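Curtain arm build — your questions
Wednesday, by the Brakier bench

People keep asking me the same things about the arm at the window, so I've put the answers on one page.

What is it meant to do?
Take hold of a curtain, pull it aside and let go again. That's the whole job!
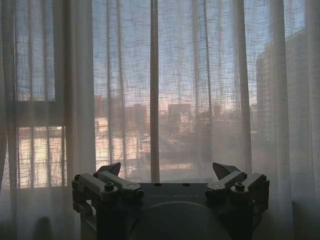
Dadlow Shared Workshop — Robotics Group

Why start with a sheer?
I had one (cheap, too) and it's fussy stuff. Loose threads love to snag on a fingertip, so I run the arm at 30 per cent speed near the cloth and creep up from there.

Does daylight upset the camera?
A bit, yes. I lock the exposure before each run — if I leave it on auto, the fabric and the sky fight it out and the Plandine software loses the edge of the curtain.

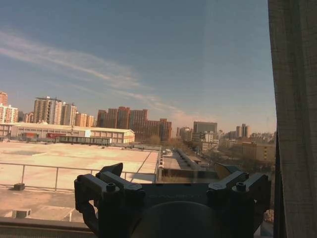
Gripper at the glass, rooftops beyond

How far do the jaws open in your set-up?
I've set the limit at 190 in my script, out of a possible 200. Going all the way made my old linkage code sulk, and I've never needed the last bit. 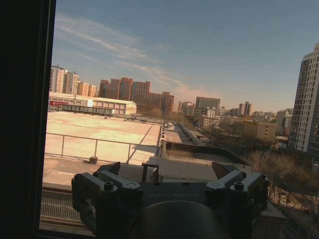

I did try a softer limit in May and it was no better, so I put it back. If you're copying my files, it's on line 16.

Can I have the files?
Of course, they're in the Godoy folder. Please read the notes first!

Search this site Go

Related
Godoy folder: what's in it
Wiring a wrist camera
Bench booking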